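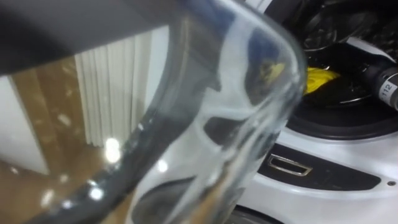

A yellow cloth in the drum of a front-loading washing machine. Loading and unloading are the first tasks covered by the Tillitex programme.

Tillitex extends robotic laundry work to second residence

Tillitex, which provides laundry services to residential care homes, has confirmed that robotic loading and unloading of washing machines will be extended to the Yang residence in June. The decision follows a trial at the Prasance residence, where two robots have been working alongside laundry staff on the day shift.

The company employs 40 people in its residential laundries. It has stated that no post will be removed as a result of the programme and that contracted hours will stay as they are. Job descriptions will, however, be rewritten for staff at both residences, and a revised pay grade will apply to those who take on supervision of the equipment.

The robots were supplied by Nikever and use ordinary front-loading machines of the type already installed in the residences. They open the door, place items in the drum, close the door and take the washing out at the end of the cycle. Sorting, stain treatment, ironing and the return of clothing to residents' rooms remain with staff. Detergent is also measured by hand for the time being.

Maite Sepúlveda, Director of Operations at Tillitex, said that the company had chosen to begin with the part of the work most often named in reports of back and shoulder strain.

"Our colleagues bend to the drum many times in a shift, and wet bedding is heavy," she said. "We asked the laundry teams which task they would hand over first and they gave us a clear answer. The equipment was selected after that conversation."

Under the arrangements agreed for Prasance, one member of staff on each shift is named as laundry lead. The lead prepares the baskets, checks that pockets have been emptied, starts each cycle and decides whether an item should be handled by a person. Small articles such as cloths and single socks may be left behind in the drum, and the lead is required to look inside before the next load goes in.

Kulsoom Ghauri, who has worked in the Prasance laundry for nine years and is now one of its leads, said the change had altered the pace of the day. "I used to plan everything by when the machines finished," she said. "Now I can be upstairs with the clean clothes and come back when I am called. It is slower than I am at filling a machine, and there are mornings when I would sooner do it myself. My shoulder is better for leaving it alone."

Staff representatives have supported the extension on certain conditions. Máté Hajdu, who speaks for laundry and kitchen employees, said that members had been concerned about cameras fitted to the equipment and about the use of recorded images to judge individual performance. Tillitex has agreed in writing that recordings will be used only for maintenance and for improving the handling of laundry, and that they will not be consulted in disciplinary matters. Notices to this effect are to be displayed in both laundries.

"The assurance on posts runs to the end of next year," Mr Hajdu said. "We shall want to see it renewed well before then."

Training for the Yang team will be led by Gilang Sopacua of Nikever and will take place during paid hours. It covers safe distances, the stop control, the clearing of the drum and the procedure for returning to manual working if a robot is out of service. Employees who do not wish to become leads may remain in their present roles.

Families of residents at Yang have been informed by letter. Delicate and hand-wash garments will continue to be dealt with by staff, and residents may ask for all of their clothing to be treated in this way. Requests should be made to the residence manager, Iraís Quezada, at the front office.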